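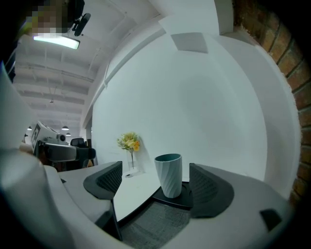

Kuta 茶水间与会议室整理自动化项目 中期进展报告

报送:Skodar 基金项目管理处
执行单位:Dimidgate 办公服务部
项目负责人:Dalibor Říha

一、本期工作概况

本报告涵盖三月至六月的工作,共4个月。项目的目标没有变化:把 Kuta 办公楼内杯具回收、摆放和装盒这几类重复动作逐步交给机械臂完成,同时为原来承担这些工作的保洁和后勤人员安排新的岗位内容。

本期主要完成示范数据的录制。录制由后勤人员手持夹爪完成,夹爪的开合和移动轨迹同步记录,供后续训练使用。截至六月底共录制1527条示范,其中359条因标记码被遮挡、双手不同步或中途停顿过长被剔除,其余已交 Mac an tSaoi 公司做模型训练。

参加录制的后勤人员共14人,都来自原班组,没有另外招聘。选人时不看学历,只要求熟悉楼内杯具的摆放规矩,并且愿意参加培训。每人上岗前有两个半天的培训,第一个半天学习佩戴和标定,第二个半天在老员工旁边跟做。

二、录制场地与任务设置

场地设在 Kuta 办公楼内一间改过的办公室,白色桌面,靠墙放一小瓶花,杯子的位置每组都要换。花瓶按计划一直留在桌上,会议室实际使用时桌上也常有摆件,模型要学会绕开。

任务分三类。第一类是单手取杯并放到指定位置。第二类是双手配合,一手扶盒,一手放杯。第三类是整理,把散放的杯具归到一处。第一类的录制量已经达到计划数,第二类接近完成,第三类进度落后,原因在第四节说明。

录制时两人一组轮换,一人操作,一人休息或核对记录。最初的安排是一人连续操作一小时,试行两周后改为二十五分钟一换。改动是班组自己提出的,理由是手持夹爪比抹布重,手腕长时间悬空容易酸,到后半段动作会变形,录下来的条目剔除率也高。改为短班次以后,单日产量略有下降,合格条目的数量反而上升。

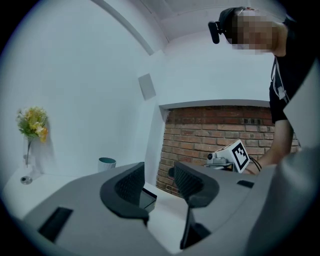
头戴设备的佩戴问题也在本期处理过一次。原来的绑带偏紧,戴眼镜的同事反映鼻梁和太阳穴受压,四月换成可调节的款式,并规定每次换班时取下。线缆走向由各组自行调整,原则是不绊脚、不拉扯手臂,收工时由最后一班收好。

三、对人员和岗位的影响

这一部分是基金在上次评审中要求补充的内容,现如实汇报。

工时方面,参加录制的人员每周有两个班次从原岗位抽出,原岗位的工作由班组内部调剂。五月有一段时间调剂不到位,三楼和五楼的会议室清理延误,行政部门提过意见。六月起改为提前一周排班,延误情况减少,但午后一点到两点这一时段仍然偏紧。

收入方面,录制班次按原工资加一份技能补贴发放。补贴标准目前由项目经费承担,项目结束后是否转入正式工资,Dimidgate 尚未决定。班组对此问得最多,项目组也没有给出答复,建议在下一期评审前由双方明确。

工作内容方面,变化比预想的大。过去一名后勤人员的一天以走动和搬放为主,现在录制班次里多数时间是坐或站在桌前做小幅度动作,还要看懂设备上的提示,判断一条录得好不好。年纪较大的几位同事开始时不习惯,担心按错键把别人的数据弄丢。培训材料因此重写了一遍,去掉英文缩写,操作步骤印成大字贴在墙上。两位同事试过之后选择退回原岗位,项目组同意,待遇不受影响,名额由班组内其他人补上。

也有同事对这件事的看法比较直接:教会了机器,自己以后做什么。项目组在班前会上谈过三次,目前能够承诺的是,机械臂试运行阶段不减员,原班组人员优先转为看护和补位岗位,负责换盒、处理掉落和异常停机。再往后的安排取决于试运行结果,会上也是这样说的,没有作更多保证。

在任务设计上,班组的意见用得比较多。例如取杯时手指应夹在杯身哪个高度,装盒时先放里侧还是外侧,最初的方案由工程人员拟定,后来大部分按后勤人员的做法改了。改动后的动作顺序已写入任务说明书第二版,署名处列了参加修改的同事。

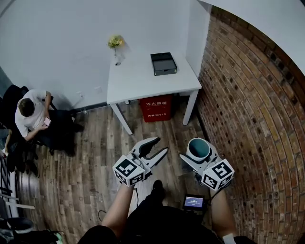 四、存在的问题

第三类任务进度落后。整理类动作没有固定的起止点,不同的人做法差别较大,同一个人上午和下午也不一样,训练方反馈难以对齐。六月已与 Mac an tSaoi 商定先统一结束状态,中间过程不作限制,按此方法重录一批,效果待下期汇报。

夹爪备件不足。指面的网状垫属于易耗件,磨损后抓光滑杯壁容易打滑。本期更换次数超出预算,需要从设备维护费中调剂一部分,调剂申请另文上报。

场地偏小。除操作区外,等候的人只有几把办公椅可坐,换班时进出要互相让。行政部门答应在下半年腾出隔壁房间作休息和核对之用,尚未落实。

隐私方面,录制画面会拍到同事的脸。目前对露出的人脸统一作遮挡处理,原始文件只在本地保存,参加人员均签过知情书。有一位同事要求删除本人全部画面,已照办,相应条目计入剔除数。

五、经费使用

本期支出集中在人员补贴、设备维护和培训三项,与计划相比,培训支出偏高,差旅支出偏低,总额未超。明细见附表一。

六、下期计划

七月完成第三类任务的重录,并对第二类任务补录不同杯型。八月起在二楼茶水间安装一台机械臂,只在下班后运行,由两名原班组人员看护,每次运行后填写异常记录。九月根据异常记录决定是否延长到白天时段。

人员方面,看护岗位的职责说明和考核办法正在起草,初稿完成后先交班组讨论,再报人事部门。手腕和肩颈不适的情况从下期起按月登记,表格已印好,由各组组长保管。

请管理处就技能补贴的延续问题和备件费用调剂两项给予答复,以便安排八月的工作。

附表一:本期经费支出明细
附表二:示范录制条目分类统计
附件:任务说明书第二版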